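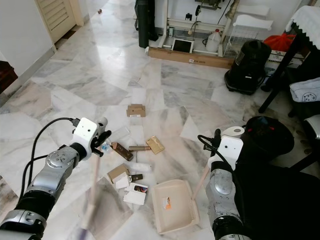

Comparing two finger sets on a two-armed unit requires a task that loads each gripper in a different way, and floor sweeping meets that need. Set the broom in the left gripper and the dustpan in the right, and place small items between the arms. A clear bottle on its side, small cardboard boxes and pieces of paper give a suitable spread of shapes. Keep the same items for every run.

Step 1. Fit the Stodden fingers to both gripper heads and check that each cable is fully seated.

Step 2. Set the closing force to 34 in the Iltari controller. Do not change it between finger sets.

Step 3. Run the sweep and record any turning of either handle within the fingers.

Step 4. Repeat the run with the Wolde fingers, then carry out the shaft test. Close the fingers on the narrow part of a smooth fitting and hold it upright. Review the wrist camera recording before releasing.
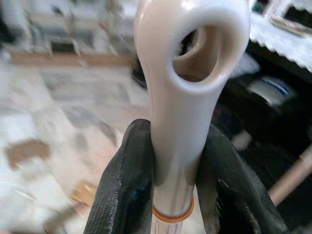

Shaft test, wrist camera view: fingers closed above the orange ring.

Step 5. Enter the results on the comparison sheet under the correct finger set. Runs stopped by the operator must be entered as well.

Completed sheets should be sent to Chutima Srisuk. Questions on controller settings should be addressed to Khurram Rizvi.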